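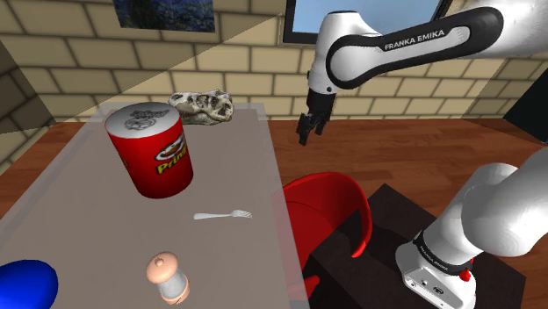
Sim-Szene mit Pringles-Dose, Schädel, Gabel und Streuer, Greifer offen neben dem Tisch

September, Notizen vom Nachmittag

Endlich wieder am Planer. Heute Vormittag ging komplett für den Merge von Gunhilds Branch drauf (Szenengenerator, neue Objektliste), danach lief erst mal gar nichts, weil Tralerar die Meshes unter dem alten Pfad gesucht hat. Symlink gesetzt, läuft. Ja, ich weiß, gehört in die Config. Kommt noch.

Aufgabe ist weiterhin: Gabel greifen, ohne die Dose umzuwerfen. Klingt harmlos! Die Gabel liegt flach auf der Platte, und der Greifer muss so tief runter, dass der Kollisionscheck ständig Alarm schlägt. Mit dem alten Sicherheitsabstand findet der Planer in 600 Iterationen überhaupt nichts, mit 2000 findet er etwas, aber dann macht der Ellbogen einen Schlenker, den ich am echten Arm nicht sehen möchte. Habe den Abstand jetzt nur für das Paar Finger/Tischplatte auf 2 mm gesetzt und für alles andere gelassen, wie er war. Damit kommen brauchbare Pfade raus, jedenfalls von der Startpose aus, die ich meistens nehme.

Was mich länger beschäftigt hat, ist die Segmentierung. Die Gabel ist silbrig auf hellgrauem Tisch, und in der Tiefe hebt sie sich kaum ab. Birnley liefert mir für sie mal eine Maske, mal zwei halbe, mal den halben Tisch gleich mit. Sille meinte, ich soll die leicht durchscheinende Platte im Renderer testweise auf opak stellen – gemacht, die Masken werden ruhiger, aber weg ist das Problem nicht. Dose dagegen: null Ärger, Rot und Zylinder, was will man mehr. Der Dinoschädel wird brav als ein Objekt erkannt, nur das Kollisionsmesh ist eine Katastrophe. Die konvexe Zerlegung macht 18 Teile daraus, und die Augenhöhlen sind trotzdem zu. Zum Umfahren reicht das, zum Greifen nicht.

Den roten Stuhl hatte ich übrigens gar nicht in der Planungsszene, der war nur visuell drin. Ist mir erst aufgefallen, als ein Pfad mitten durch die Lehne ging und der Planer das völlig in Ordnung fand. Jetzt als grobe Box drin, etwas zu groß, besser so als andersrum.

Nebenbei: Der Export aus Istbridge schreibt die Greiferöffnung in Metern, Mikkelsen liest Millimeter. Eine halbe Stunde gesucht, warum die Finger im Replay immer zu sind. Gunhild Þórarinsdóttir hat dafür angeblich schon ein Ticket offen, ich habe keins gefunden. Nachfragen.

Offen:
Pfad für die Meshes in die Config, Symlink wieder raus
Schädel: anderes Verfahren für die Zerlegung probieren, eventuell vorher von Hand vereinfachen
Glanz der Gabel im Material runterdrehen und schauen, was Birnley dann macht
Startposen endlich zufällig ziehen
mit Sille über den Ellbogen reden (Kostenterm auf Gelenkweg? hatte sie im Sommer schon mal drin)

Seeds liegen im Log neben dem Lauf. Rechner bleibt über Nacht an, bitte nicht abmelden.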